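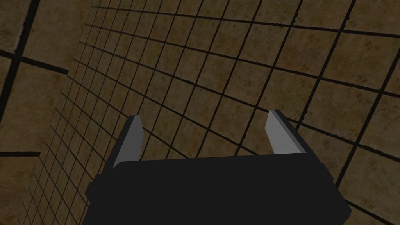 Nuto 仿真里的 Jelness 单元：Suvarna 夹爪张开，两指之间没有工件。

列表：nuto-cells
主题：回复：Jelness 单元换手指以后，仿真和实机对不上
日期：2021年2月1日

各位好：

先请大家原谅我的中文。我的母语是别的语言，技术的词我查过词典，但是有的词可能和你们工厂里说的不一样。如果哪一句看不懂，请在列表里问，我会换一个说法。

上次的来信问题比较多，我把原文分开引用，在每一段后面回答。我回答的都是 Jelness 这一个单元的情况。别的单元如果也用 Suvarna 夹爪，道理应该接近，数值请自己重新测。

> 大家好。我们照着 Jelness 的文件搭了一个同样的单元，一月份运行得还可以。后来
> 两个手指的内侧面磨得很厉害，我们换了一副新的，是 Nanetti 那边加工的。换完以
> 后，实机可以夹，但是工件提起来的时候总是向一边歪。同一个程序在 Nuto 里面
> 跑，工件是正的。我不知道应该相信哪一边。

我的意见是先不要相信任何一边，先把实机量一遍。仿真里的手指是从模型文件来的，模型文件写的是旧手指的尺寸，你换新手指的时候它不会自己知道。所以仿真里工件是正的，只能说明旧的尺寸和旧的程序是配合的。

我们这里也换过 Nanetti 加工的手指。它和原来的手指外形很像，都是平的板，上端有斜角。但是安装孔的位置有一点不同，新的孔稍微靠外。一个手指装上去看不出来，两个都装上去，然后慢慢合拢，才能看到两个内侧面没有在夹爪的中心相遇。

请按照下面的次序检查。我写得比较细，请不要觉得我啰嗦，我自己第一次做的时候跳过了一步，后来花了一个下午找原因。

第一步，让机械臂停在维护位置，夹爪朝上。在 Jelness 里这个位置叫“服务位”，程序里已经有了。夹爪朝上的时候，手指的重量不会把间隙拉到一边，读数比较稳定。到了位置以后，按下急停，再把夹爪的电源单独断开。只按急停是不够的，Suvarna 的控制盒在急停之后仍然保持一个小的电流，手指会有力。

第二步，用手把两个手指推开到最大。不要推一个手指，要推两个。它们在里面通过齿条连在一起，只推一个的话，力都在一边的齿上。推到最大以后，量两个内侧面之间的距离。我们的夹爪用旧手指是56毫米。如果你用新手指得到的数大很多，那么孔的位置就是靠外的。如果得到的数和我们一样，请再量每个手指到壳体同侧端面的距离，左边和右边各量一次。总的距离对，左右不对，这也是可能的。

第三步，看手指有没有转。手指的螺丝孔比螺丝大一点，拧紧的时候手指会跟着螺丝转。我们那一次右边的手指转了大约3度，眼睛几乎看不见，工件却歪得很明显，和你们描述的样子相同。检查的方法是拿一块平的量块放在两个内侧面中间，用手轻轻合拢，从上面看有没有光漏过来。光的缝如果是一头宽一头窄，手指就是转了。

第四步，如果是转了，松开螺丝，让量块留在里面，用手夹住，然后交替拧紧。先拧一个到轻轻接触，再拧另外一个，再回来。请不要先把一个完全拧紧。拧完以后把量块拿出来再放进去，重新看一次光。

第五步，通电，让夹爪做一次回零。回零的时候手指中间不能有东西。有一次我们忘了拿走量块，控制盒把量块的宽度当作零，后面所有的程序都夹得太紧，一个塑料的工件被压裂了。现在我们的检查表上专门有一行，写“回零前，指间为空”，要有人签字。

> 我们怀疑是机械臂末端的法兰装歪了。要不要先拆法兰？

请先不要拆。法兰拆下来以后，机械臂的工具坐标必须重新标定，这个工作比调手指长得多。我们单元的法兰从安装到现在只拆过一次，是换气管支架的时候。

判断的办法比较简单。把夹爪合拢，让它夹一根直的测试棒，然后让末端关节转半圈，看棒的上端画出的圆。如果手指歪，棒在夹爪里就是歪的，这时候你看棒和夹爪壳体的上表面，它们不垂直。如果法兰歪，棒和壳体是垂直的，但是整个夹爪和末端关节的轴不平行，转的时候壳体自己也在摆。你可以在壳体侧面放一个百分表，表针动得厉害就是法兰。

请注意，测试棒要选直的。这句话听起来多余，但是我们的抽屉里有一根弯的，现在已经用红漆涂了一头，不让人再用。

> 另外在 Nuto 里面，手指碰到工件的时候会抖动，画面上看得很清楚，力的曲线
> 也是锯齿形的。我们把摩擦系数加大了，抖得更厉害。

抖动和摩擦系数的关系不大，请把摩擦系数恢复到文件里的值。在我们的经验里，这个抖动有两个来源，下面分开说。

第一个来源是接触求解的迭代次数。Jelness 的场景文件最初是从一个没有夹爪的单元复制来的，迭代次数设得很低。没有接触的时候低一点没有关系，速度还快。有两个面同时夹一个物体，次数不够，求解器每一步都留下一点误差，下一步再把它推回来，看起来就是抖。我们改成32以后，曲线就平了。再往上加，我们没有看到更多的好处，计算倒是慢了。

第二个来源是碰撞形状。手指的外观模型有斜角，有几个很小的面。如果碰撞形状直接用外观模型，接触点会在这些小面之间跳来跳去。我们给每个手指单独做了一个简单的碰撞形状，只是一个长方体，它的内侧面和外观的内侧面在同一个平面上。上端的斜角不参加碰撞。这样做的代价是，如果你的程序要用手指尖去拨东西，仿真会不准。Jelness 的程序里没有这种动作，所以我们接受这个代价。

长方体的位置要小心。你换了新手指以后，外观模型和碰撞形状是两个文件，要两个都改。我见过一次只改了外观的情况，画面上手指离工件还有一点距离，工件已经被夹起来了。那个同事以为是渲染的错误，在渲染设置里找了很久。

检查的办法：在 Nuto 的显示菜单里把碰撞形状打开，颜色选一个和外观不同的，让手指张开，从侧面看。两个形状的内侧面应该完全重叠。再让它合拢，看中间有没有先接触的地方。

> 还有一个小问题，我们用场景里的砖来估计手指的开度，得到的数总是不对。

砖不能当尺子用。背景的砖只是贴图，贴图的比例是每个面自己设置的，两个面之间没有关系。你看我放在信最前面的那个画面，左边那个面的砖看起来比中间的大得多。再加上透视，同一个面上的砖，左边很小很密，右边又大又宽。用它来估计毫米，没有办法得到正确的结果。

如果需要知道开度，请直接读关节的值。Suvarna 的模型里有两个移动关节，一个是主动的，另一个跟着它。主动关节的值是一个手指离中心的距离，所以开度是这个值的两倍，再加上手指闭合时的间隙。文件里间隙写的是零，对旧手指是对的。对新手指，请把你们在第二步和第三步量到的结果换算进去。

如果你一定要在画面里看，可以在场景里加一个已知长度的方块，放在两个手指之间，关掉它的碰撞。我们在做程序检查的时候就是这样做的，做完删掉。删掉这件事也写在检查表里。

> 实机的夹爪你们多久保养一次？手册里写得很含糊，我们现在是坏了才修。

我们的安排是这样。每运行40小时，停下来做一次清洁和检查，运行的时间从控制盒的计数里读，不看日历。有的星期单元几乎不动，有的星期白天晚上都在动，按照日历来做的话，有时太早，有时太晚。

清洁的时候，先用干的软刷子把导轨缝里的粉末刷出来。不要用压缩空气吹。我知道很多人喜欢用压缩空气，又快又干净，但是风会把粉末吹到密封条里面去，以后它就在里面磨。我们第一个夹爪的密封条就是这样坏掉的，拆开以后里面有一层灰色的膏，是油和粉末混在一起。

刷完以后，用不掉毛的布沾一点酒精，擦两个手指的内侧面。内侧面如果有油，夹持力的数值不变，工件却会滑。酒精干了以后再夹东西。请不要用布去擦导轨，导轨上的油膜要留着。

然后用手感觉手指的间隙。断电，握住一个手指的上端，轻轻前后推，再左右推。有一点点松动是正常的，新的夹爪也有。如果能听到“嗒”的声音，就要把手指拆下来，看是螺丝松了还是滑块松了。多数时候是螺丝。螺丝松了，请不要简单地拧紧就算完，要拿出来，清洁螺纹，涂中等强度的螺纹胶，再按第四步的方法交替拧紧。高强度的胶请不要用，下一次换手指的时候会很痛苦，螺丝的头可能会坏。

加油的次数比清洁少。我们看油膜的颜色，颜色变深或者有颗粒，才擦掉旧的，涂新的。油要很薄。用手指头抹上去以后，应该还能看到金属的颜色。油多了会吸粉末，情况反而更差。我们试过两种油，都可以用，我不想在这里写牌子，请看控制盒随带的单子。

电缆也请看一看。夹爪的电缆从壳体的后面出来，在手腕旁边有一个弯。这个弯在末端关节转到两头的时候最紧。请让机械臂慢速转到两头，看电缆有没有碰到法兰的边，外皮有没有发白。外皮发白说明里面的线已经弯了很多次。我们会在这个时候换电缆，不等它断。电缆断掉的时候，夹爪常常正夹着工件，这种情况处理起来很麻烦。

> 如果夹爪在夹着工件的时候断电，你们怎么取出来？我们上一次是用螺丝刀撬开的，
> 手指上留下了一个印。

请不要撬。Suvarna 的壳体一端有一个小的橡胶塞，塞子下面是丝杠的端头，可以用内六角扳手慢慢转。转之前一定要确认电源是断开的，还要把工件用手或者托架托住。我们用一个带软垫的小托架，放在工件下面，再转扳手。两个手指会同时张开，速度很慢，你有时间反应。

转的方向在塞子旁边有箭头，如果箭头磨掉了，先转很小的角度，看手指往哪边走。如果觉得很重，请停下来，很可能是方向错了，再用力会伤到螺母。

已经有印的手指，我建议不要再用来夹光滑的工件。印的边缘会高出来一点，它会先接触，工件就会绕着它转。你们的工件歪，也可能有这个原因，但你写的是换了新手指以后才歪，所以我把它放在后面。如果被撬的是新手指，请把它提前检查。可以用细的油石在内侧面上轻轻推几下，看哪里先发亮，发亮的地方就是高的。推平以后还是要量一次。

> 仿真的文件你们是谁改、怎么改？我们这里每个人都有自己的一份，已经分不清了。

这个问题我们也有过，现在的办法不算漂亮，但是可以工作。Jelness 的仿真文件只有一份是“正”的，放在单元旁边那台电脑上。别的人可以复制出去做试验，文件名的后面要加自己的部门和用途。试验完了，如果结果有用，把改了什么写成短的说明，和实机的测量值放在一起，再改“正”的那一份。没有实机测量值的修改，我们不收。

每次在实机上换了零件，当天就要在记录本上写三件事：换了什么，量到了什么，仿真文件改了没有。第三件可以写“没有”，但是不能空着。过去我们空着的情况很多，后面的人看到空白，不知道是没有改还是忘了写。

手指的尺寸我们单独放在一个小的参数文件里，场景文件去读它。这样换手指的时候只改参数，不碰场景。参数有这几个：手指的厚度，安装孔到内侧面的距离，手指的高度，闭合时的间隙，安装的转角。安装的转角平时是零。我知道有人会想把实机测到的转角写进去，让仿真也歪，这样两边就“对得上”了。请不要这样做。歪的手指应该在实机上修正。只有在你要确认一个故障的原因的时候，可以临时写进去，看工件是不是歪到同样的方向。我们那一次就是这样确认的：把角度写进去，仿真里的工件也向同一边歪，然后把参数改回零，再去修实机。

关于参数文件还有一点。单位请写在名字里面，例如“厚度_毫米”。Nuto 里面长度的单位是米，我们的图纸是毫米，Nanetti 的加工单也是毫米。有一次一个数没有换算，手指变得非常巨大，场景打开以后机械臂马上飞走了。这种错误很大，一看就知道，反而不危险。危险的是闭合间隙这种很小的数，错了也看不出来。

> 最后，仿真的画面要不要和实机的光线调成一样？我们的画面比较暗。

我们的也比较暗，光线很平均，没有去调。Jelness 的仿真主要用来检查路径、开度和接触，这些都不需要亮的画面。夹爪的壳体在我们的模型里是黑色的，几乎没有什么明暗变化，放在棕色的砖前面，轮廓是清楚的，手指的内侧面是浅灰色，也容易看见。如果你们的程序用到视觉，就是另外一个问题了，我没有经验，请别的单元的朋友回答。

我只有一个小的建议。请给两个手指的内侧面和外侧边用不同深浅的颜色，从画面里就能很快看出手指的方向有没有装反。我们的模型里外侧边比内侧面深。有一个旧的版本两面颜色一样，有人把右边手指的模型转了半圈，过了一段时间才发现，因为外形看上去差不多。

我把你们现在可以做的事按照先后写在下面，请贴在单元旁边也可以：

机械臂到服务位，急停，断开夹爪电源。
推开两个手指，量开度，再量左右到壳体端面的距离。
放量块，看漏光，需要的话松开螺丝重新对正。
拿走量块，确认指间为空，通电，回零。
夹测试棒，转末端关节，看棒和壳体。
把量到的数写进参数文件，转角保持为零。
在 Nuto 里打开碰撞形状，确认和外观的内侧面重叠。
迭代次数改好，摩擦系数恢复原值，再跑一遍原来的程序。
记录本写完三件事。

如果做到测试棒那一步，结果说明是法兰的问题，请先停下来，在列表里写信。法兰的标定我们有一份单独的说明，现在只有我的母语的版本，翻译还没有做完。有人需要的话，我会先翻译工具坐标那一部分，别的部分慢一点。

还有两件事我自己也没有弄清楚，想请教大家。

一个是合拢速度。我们的实机在刚通电的时候，第一次合拢比后面的几次慢，回零以后也是这样。仿真里当然没有这个现象。我怀疑是油在冷的时候比较稠，但是夏天也有，只是轻一些。控制盒的记录里电流没有明显的变化。现在我们的做法是开始工作以前让夹爪空着开合几次，问题就不影响生产了，可是我还是想知道原因。如果谁拆过滑块，看到过什么，请告诉我。

另一个是跟随关节。在 Nuto 里，从动的手指有时候比主动的手指晚一步，如果放慢播放，能看到很小的不同步。实机是齿条连接，没有这个问题。我们试过把跟随的刚度加大，不同步变小了，但是接触的时候又有一点硬，力的曲线开头出现一个尖峰。现在用的是中间的值，两边都不太满意。有没有人用别的约束方式来做这两个关节？请把场景文件里相关的几行贴出来，不用整个文件。

回信的时候请只引用需要的部分，上一个话题里有人每次都引用全文，在手机上要翻很久才能看到新的内容。

祝工作顺利。

Jelness 单元维护
（手指的参数文件我已经放在列表的文件区，名字里有 Suvarna，是旧手指的数值，请不要直接用在新手指上。）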